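Tamuno bin cell: frequently asked questions
Last update: 19/01/2021

Who can use this page?
Everybody at Zerura who works with the Tamuno cell or has to take it over from a colleague. For the Gandia cell there is a separate page, please do not mix the two. The bolts and the cable lengths are different.

How often should I check the cable bundle?
Every 100 hours of running. Stop the arm, lock the power switch and follow the bundle by hand from the big link to the gripper. Look for shiny spots on the black cables and for ties that moved. At 400 hours we open all the ties and make them new.

How big must the loop at the joint be?
Big enough that the last joint can turn to both ends and the cables do not pull. We had it too short until October and one wire broke inside, which took us a long time to find. If the loop touches the bin wall when the arm is low, it is too long.

Can I use any ties?
Plastic ties are fine, but do not close them with the tool at full force. Put one every 70 mm on the straight part. I leave the curve more free.

The bin has moved. What do I do?
First check the clamps at the two back corners. Turn the handle until it is firm and see that the pads are still between the jaw and the rim. Then run the Drudix position check again, also when the bin moved only a little. It needs 30 minutes and you can not skip a part of it.

The metal of the bin is worn. Should it be changed?
Scratches and lost finish are not a reason to change it. A sharp edge or a bent floor is. Clean the floor with a dry cloth before the position check.

One fingertip is loose. Can I glue it?
No, please. Take the spare set from the drawer and change all of them together, then write it in the cell book.

What should be in the bin for the test after repair?
Mixed shapes: something round, something soft in form with fins or a tail, and one open bowl. Go down slowly the first time, with your hand at the stop button, and watch the thin wires near the gripper when it comes close to a rim.
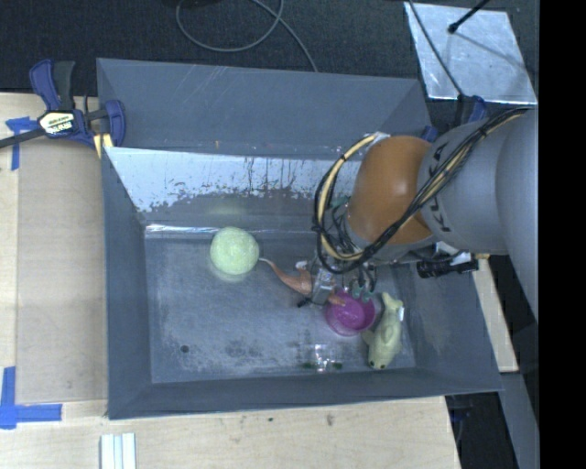 Answers by Milja Korvat, cell technician, Zerura

The KUKA arm of the Tamuno cell low in the bin, fingertips over the rim of the bowl. At this height I look at the cable loop on the left side of the orange joint, and at the ties. If your question is not on the page, leave a note in the cell book and I will add it.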